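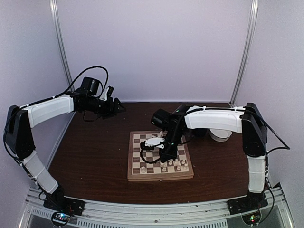 A two-armed station at the Leltwood workshop, with a chessboard and bowl set out on the table.

Vamora expands collection of table-top handling examples at Leltwood

Vamora has confirmed that its Leltwood workshop will extend the programme under which people guide pairs of robot arms through everyday handling tasks, so that a learning system can be trained on the results. The announcement was made on 19th March, following a review of the work carried out since November.

The programme, known internally as Gekusitz, is concerned with small objects that must be picked up, moved and set down with care. Chess pieces were chosen as one of the first groups of items. They differ in height and outline, they stand close to one another on the board, and they are easily knocked over by a gripper that approaches at the wrong angle. Other tasks in the same group make use of bowls, lids and folded cloths.

Each station consists of two arms fixed to a rail along the front of a table, with plain walls on the other sides. An operator directs both arms from a separate pair of hand controls. The movements of the joints and the opening and closing of the grippers are recorded together with the views from the cameras, and each attempt is stored as a single example. An example normally lasts no longer than 40 seconds. Longer tasks, such as returning a full set of pieces to a bowl, are divided into stages and recorded separately.

Vamora stated that the Gekusitz collection now holds more than 2,000 accepted examples across 13 tasks. An attempt is accepted only after a second member of staff has watched the recording from start to finish. Attempts in which a piece is dropped and then recovered are kept and marked as such, as the learning system is expected to meet the same difficulty when it works without an operator. Attempts spoiled by a fault in the equipment are removed.

"The quality of the examples depends on the people who make them," said Yolotzin Bañuelos, who leads the collection work at Leltwood. "An operator who hurries will produce a system that hurries. We ask for steady movements and a clear pause before the gripper closes, and we would prefer a smaller number of good recordings from each session to a large number that we must later set aside."

The starting position of the board and its pieces is altered between attempts according to a printed schedule. The board may be turned or moved towards one side of the table, and the pieces may begin on the board, beside it or in the bowl. In some tasks both arms are needed, with one holding an object in place while the other works. In others the second arm is required only to remain clear. Staff have reported that this last instruction takes new operators some time to learn – the natural tendency is to move both hands at once.

Under the extended arrangements, operators will be asked to complete 200 accepted examples of each new task before any training on that task begins. The figure may be revised once early results are available. Training and testing will continue to be carried out by Akbari, which has worked with Vamora on the programme from the outset and receives the recordings at the end of each week. Akbari will report on which starting positions cause the system most difficulty, and the schedule at Leltwood will be adjusted in response.

No change is planned to the stations themselves. Guidance for operators has been rewritten and now includes a section on rest breaks, which are to be taken away from the controls. The arms are returned to a set position and the cameras checked before work resumes.

Applications for operator posts at Leltwood are open to candidates with no previous experience of robotics. Training is given on site and includes supervised practice, during which recordings are not added to the collection. Enquiries should be addressed to the Leltwood workshop office.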